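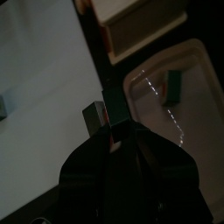

Handgelenkkamera beim Greifen: grüner Würfel zwischen den Fingern, grauer Block links daneben, rechts die Schale mit den Reflexen auf dem Boden.

11. März 2025, Aufbau Citport, Platz 2

Weiter mit der Frage, warum die Policy beim Umsetzen der Blöcke so oft danebengreift, sobald ein zweiter Block dicht am Zielblock liegt. Stand von gestern Abend: Der neue Checkpoint ist auf den 195 Demos trainiert, gleiche Einstellungen wie zuvor, nur die Handgelenkkamera ist jetzt mit im Eingang. Davor lief alles nur über die feste Kamera von oben.

Vormittags Kalibrierung geprüft. Die Hand-Auge-Transformation war noch die alte, von vor dem Umbau der Halterung. Neu aufgenommen und eingetragen, Datei liegt im Projektordner unter Rokamov/kalib, die alte habe ich umbenannt und nicht gelöscht. Abweichung der Greifposition danach mit dem Messschieber kontrolliert: 2 mm. Für die Blöcke reicht das. Wenn wir später an die Cuvomo-Teile gehen, muss das besser werden.

Danach Versuchsreihe mit 12 Durchläufen, immer dieselbe Aufgabe: grünen Würfel aufnehmen, in die Schale legen, Arm zurück in Ruhelage. Den grauen Block habe ich als Störobjekt jedes Mal dicht neben den Würfel gelegt, mal links, mal rechts. Die Startposition des Arms blieb gleich, Geschwindigkeit auf halber Stufe.

Beobachtungen, ungeordnet:

Mit Handgelenkkamera fährt der Arm den Würfel deutlich gerader an. Das Pendeln kurz vor dem Schließen, das uns bei der reinen Draufsicht so viel Zeit gekostet hat, ist fast weg. Man sieht das auch in den Gelenkkurven, die letzten Zentimeter sind viel ruhiger.

Liegt der graue Block links, schiebt der linke Finger ihn in mehreren Läufen ein Stück zur Seite, bevor gegriffen wird. Das ist in den Demos auch so, ich habe beim Teleoperieren selbst oft so gearbeitet. Also gelernt und kein Fehler der Regelung. Ob wir es so haben wollen, ist eine andere Frage. Liegt er rechts, kommt das Schieben seltener vor und die Policy greift lieber etwas verdreht.

In 2 Läufen wurde der Würfel gar nicht erreicht. Beide Male war der Arm schon über der Schale und blieb dort stehen, die Aktionen liefen auf kleine Werte zusammen, bis das Zeitlimit kam. Erste Vermutung waren die Lichtreflexe in der Schale. Das Plastik glänzt und die Punktreihe zieht sich quer über den Boden, an dem grünen Block vorbei, der schon drinsteht. Die Reflexe wandern im Kamerabild mit, wenn sich der Arm bewegt, und in den Demos war die Beleuchtung teilweise anders.

Zweite Vermutung: Der Block in der Schale hat fast dieselbe Farbe wie der Würfel, der gegriffen werden soll. Beide sind dunkelgrün, und bei dem wenigen Licht am Platz ist der Unterschied im Handgelenkbild kaum vorhanden. Die Policy könnte den Block in der Schale für das Ziel halten. In den Demos ist die Schale beim Start meistens leer, die Kombination kommt also selten vor.

Gespräch mit Amber Jacobs dazu am Nachmittag. Sie tippt auf den zweiten Punkt und hält die Reflexe für harmlos. Ihr Argument: Wenn die Reflexe stören würden, müssten wir die Ausfälle auch mit leerer Schale sehen. Das stimmt, leere Schale habe ich heute aber nicht gefahren. Muss nachgeholt werden, sonst drehen wir uns im Kreis. Sie will außerdem die Bildausschnitte sehen, auf die das Netz vor dem Stehenbleiben reagiert. Ich schreibe das Skript dafür um, im Moment kann es nur eine Kamera.

Dunkle Bildränder: Der Greifer verdeckt unten einen großen Teil vom Handgelenkbild und ist mattschwarz, darunter ist praktisch keine Information. Der untere Teil vom Würfel verschwindet im Schatten der Finger. Für die Frage, ob der Würfel sicher sitzt, taugt das Bild so nur bedingt, da bleibt die Fingeröffnung aus dem Encoder das bessere Signal. Überlegung: unten beschneiden und dafür die Auflösung oben hochsetzen. Müsste neu trainiert werden, eine Nacht.

Die automatische Belichtung war noch an. Beim Schwenk über die helle Fläche zieht sie alles andere runter und braucht danach einen Moment, bis die Objekte wieder durchkommen. Habe sie nach den Durchläufen auf fest gestellt und den Wert ins Config-File geschrieben. Die Läufe von heute sind damit streng genommen nicht mit den nächsten vergleichbar, bitte beim Auswerten beachten.

Offen:
- Reihe mit leerer Schale, gleiche Startpositionen wie heute
- Reihe mit grünem Block in der Schale, aber Schale innen mit mattem Papier ausgelegt
- Skript für beide Kameras umschreiben, Ergebnis an Amber
- Zusätzliche Demos mit belegter Schale aufnehmen, Störobjekt abwechselnd links und rechts
- Leemans wegen der Ersatzfinger anschreiben
- Zuschnitt vom Handgelenkbild testen, erst wenn die zwei Reihen durch sind

Logs liegen auf dem Rechner am Platz, noch nicht auf dem Server. Der abgebrochene Lauf am Anfang (Not-Halt, Kabel hing am Gelenk) zählt nicht mit, Ordner ist entsprechend benannt. Kabel jetzt mit Klett am Unterarm befestigt, vor dem Start trotzdem kurz hinschauen.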